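Cataloging the Feneston tape recorder

The Feneston took up most of my week. It is a reel-to-reel recorder, two-track mono, with three speeds and a carrying handle that has been replaced at least once. It came to our small museum in a box of mixed audio parts, and the only paperwork was a service card from a repair shop called Petrenko with a job number, 482, and no year.

The first task was the object record. I measured the case, noted the losses to the covering on the left side, and copied the serial plate by hand before trying to photograph it. The plate is stamped lightly and the last two digits could be read as 20 or 26. Under a raking light they are 20. I entered that and put the other reading in the notes field, where the next person can find it.

I did not plug it in. The power cord has cloth insulation that cracks when bent, and the filter capacitors are original. Applying full line voltage to parts that have sat for decades is a good way to lose a transformer. The case came off with four screws, one of which was not original and had been forced. Inside there was a fair amount of dust, a perished drive belt that had turned to tar on the flywheel, and a pressure roller with a flat spot.

Cleaning the flywheel took 22 cotton swabs and most of an afternoon. Isopropyl alcohol lifts belt residue well enough, but it has to be kept off the painted trim and away from the bearing oil. I bagged the old belt and labeled it with the accession number. It is useless as a belt, though it does record the width and the approximate length, and the replacement suppliers want both.

The heads are worn but even. The erase head has a groove I can feel with a wooden pick. For display purposes none of this matters. For playback it matters a good deal, and I would not run an archive tape on this machine in any case -- the tension is uncontrolled and the brakes grab. 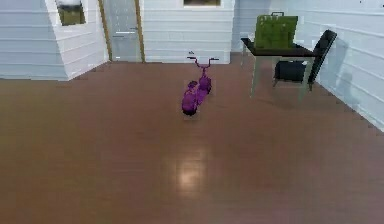

Định Vi wrote back after reading my draft condition report that the Petrenko card should be cataloged as a separate object and cross-referenced, as the job number may match a ledger that turns up later, and that the flat spot on the roller suggests the machine was stored with the lever in the play position. Both points are fair. I have split the record and added a line on storage position.

One question is still open. The microphone in the box is marked Kornine and has a plug that fits the Feneston, but the impedance on the label does not match the input given inside the lid. I have listed it as associated, not as original equipment.

The new belt is due in May. Until then the recorder is on shelf 3 with the lever in neutral and the case screws in a labeled bag taped inside the lid.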